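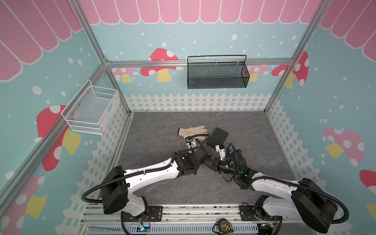

Red and pink mushrooms on a pale turquoise printed backdrop, with a scalloped awning pattern along the top.

Printed walls need a maintenance schedule

23 August 2023

A painted wall in a public building has a known life. It is specified with a paint type, a colour reference and a sheen level, and the maintenance plan gives a year in which it will be painted again. If a trolley takes a piece out of it before then, someone with a filling knife and a small tin can put it right in an afternoon. The repair will be visible at a low angle for a month or two, and then it won't be.

A printed wall has none of this. Over the past decade, printed film and printed wallpaper have moved out of shops and into clinics, libraries, nurseries and council reception areas, and in most of these buildings they are still bought as if they were pictures. They come out of a fit-out budget or a charitable grant, they are put up once, and they appear nowhere in the asset register. My argument is that this is a mistake in classification. A graphic that covers a wall from skirting to ceiling is a wall finish, and it should be specified, recorded and replaced as one.

I have no quarrel with the graphics themselves. A good printed wall makes a low, deep room easier to find and easier to sit in. Children respond to it, and adults are less likely to lean a wet umbrella against it. The difficulty begins in the second or third year, when the first corner lifts.

The children's library at Lotbridge is a fair case. The reading bay there was covered in a woodland print on Wirker film, supplied in vertical drops and applied over an existing eggshell finish. The work was neat. After one winter the lowest part of one drop had come away beside the radiator, and a reader, presumably a small one, had extended the damage upwards. The library asked for a replacement drop. The installer no longer held the artwork at print size, the designer's contract had ended, and the only surviving file was a presentation drawing at a resolution suited to a sheet of paper. The whole bay was stripped. The eggshell came off with the film in several places, and the wall had to be skimmed before anything else could go on it.

Every part of that sequence was avoidable, and none of the measures needed to avoid it was expensive.

The first is the file. A client who buys a printed finish should receive the print-ready artwork at full size, with the colour profile, the panel layout and a written right to reproduce the design in the same building. Suppliers sometimes resist the last point on grounds of copyright. The objection is weak. A licence to replace a damaged panel in its original position takes no market away from the designer, and it can be written in one clause. If the supplier insists on being the only party to print replacements, the contract should state a price and a period for which that price holds.

The second is the spare. Colour matching between print runs is poor, and no amount of goodwill improves it. Inks are reformulated, printers are serviced, film stock changes its white. Two drops printed from the same file in different years will often differ by more than the eye will forgive across a straight joint, and pale grounds are the worst. A flat pastel shows the change far more readily than a busy foreground does. The remedy is to print spare drops in the original run and to store them rolled, face out, in a dry cupboard. On the Honkanen health centre project the contract called for 16 drops and 3 spares, the spares being taken from the areas behind seating and beside doors. The added cost was modest, since setting up the printer had already been paid for. Two of those spares have since been used, and the joints are hard to find.

Spares age too, though more slowly in the dark than on the wall. A spare kept for ten years will probably look too fresh next to its neighbours. I accept this. It is a smaller defect than a patch of bare plaster.

The third measure concerns the design, and here I part company with some colleagues who think maintenance ought to stay out of the drawing. Where the joints fall is a design decision. A motif that runs across two panels doubles the amount of material lost when either is damaged, and it exposes any error in alignment. A motif that sits wholly within one panel can be replaced alone. Repeating borders are useful for the same reason: a border can be made as a separate strip, and the strip can be changed without touching the field beneath it. Large areas of flat colour near the floor should be avoided, or else covered to a height of one metre with a clear sheet that can be unscrewed. Designers who are told this at the start produce perfectly cheerful work. Designers who are told at the end produce compromises, and they are right to complain.

The fourth is the surface underneath. Film adhesives are rated against a prepared substrate, and an old painted wall of unknown history is seldom that. A pull test on a small sample costs very little. It should be carried out at least two weeks before the main application, in the worst corner of the room, and its result kept with the file. The Pustuvier product sheet that my own office uses as a template gives this test half a page, which seems to me the correct proportion. Many quotations do not mention it at all.

The usual reply to all this is that printed graphics are cheap enough to throw away. Strip them every few years, the reasoning goes, and put up something new. There is some sense in that for a shop. A public building is in a different position, because the money for the second scheme has rarely been set aside. What happens in practice is that the first scheme stays up until it is shabby, and is then painted over in magnolia during a quiet week in December. The film also has to go somewhere. Most of it is PVC with adhesive on the back, and I know of no practical route for recycling it once it has been on a wall.

I looked through the finishes schedules we hold for refurbished public interiors, 91 in all, and found that 6 listed a printed wall as a finish with a replacement date. Many of the others had printed walls. They were recorded as artwork, as signage, or as nothing. It is a small and unrepresentative set of documents from one office, and I would be glad to see somebody with better access repeat the exercise.

A line in the schedule would do most of the work. It needs the film type, the adhesive, the date of application, the location of the artwork file, the number of spares and the cupboard they are in. The cupboard matters more than it sounds. At Lotbridge, when the bay was finally emptied for skimming, two unused drops of the woodland print were found behind the returns trolley, unlabelled, one of them folded.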